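Kategorie: Textiles Gestalten | Nähen Grundkurs
3 Kommentare | 13 Mal geteilt

Kursunterlage, Einheit 4: Kissenhülle mit Hotelverschluss

Die Teilnehmenden fertigen eine Hülle ohne Reißverschluss für das Kisseninlett Marnen (40 x 40 cm). Vorausgesetzt werden Geradstich und Zickzackstich.

Zuschnitt: ein Stoffstreifen von 42 x 100 cm, Fadenlauf parallel zur langen Seite. Baumwollstoffe sind vor dem Zuschnitt zu waschen und zu bügeln.

Verarbeitung: Beide Schmalseiten werden zweimal je 1 cm eingeschlagen und knappkantig abgesteppt. Anschließend wird der Streifen rechts auf rechts auf 40 cm Breite gefaltet, sodass sich die Säume in der Mitte überlappen. Die offenen Seiten werden mit 1 cm Nahtzugabe geschlossen und versäubert.

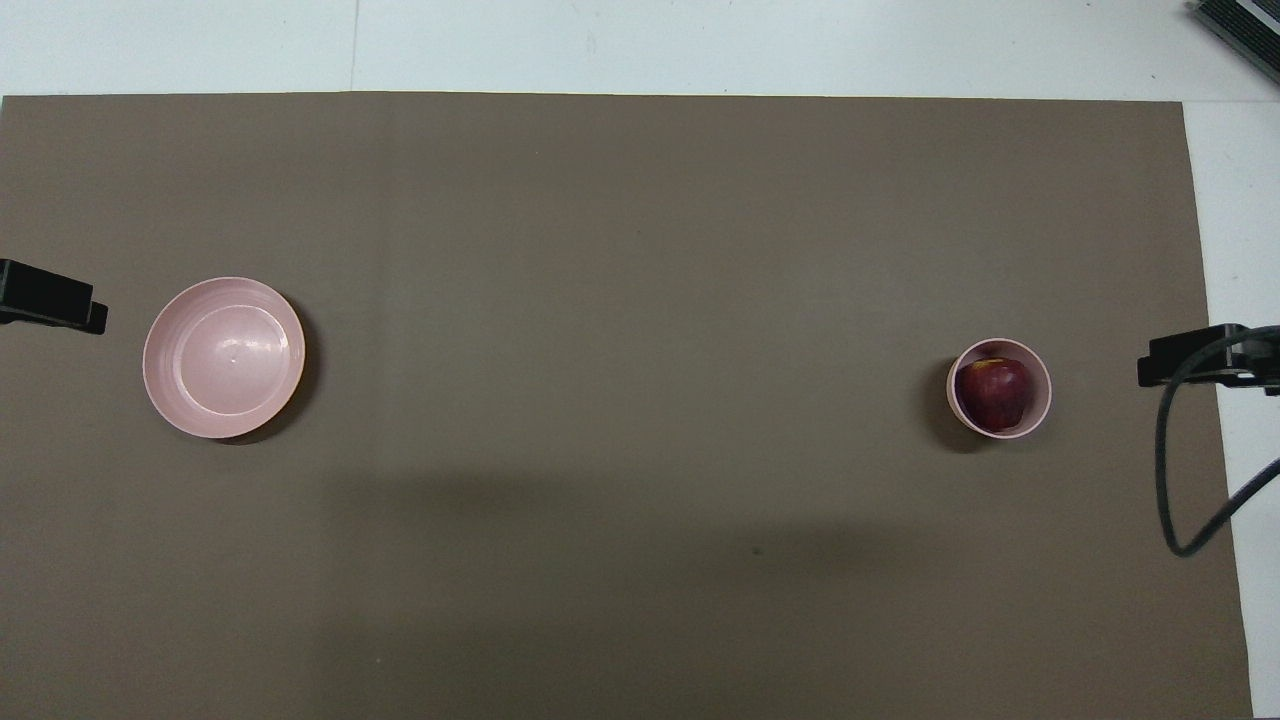 Die Hülle wird zuletzt gewendet, und die Ecken werden vorsichtig ausgeformt. Zur nächsten Einheit am Dienstag ist das fertige Werkstück mitzubringen.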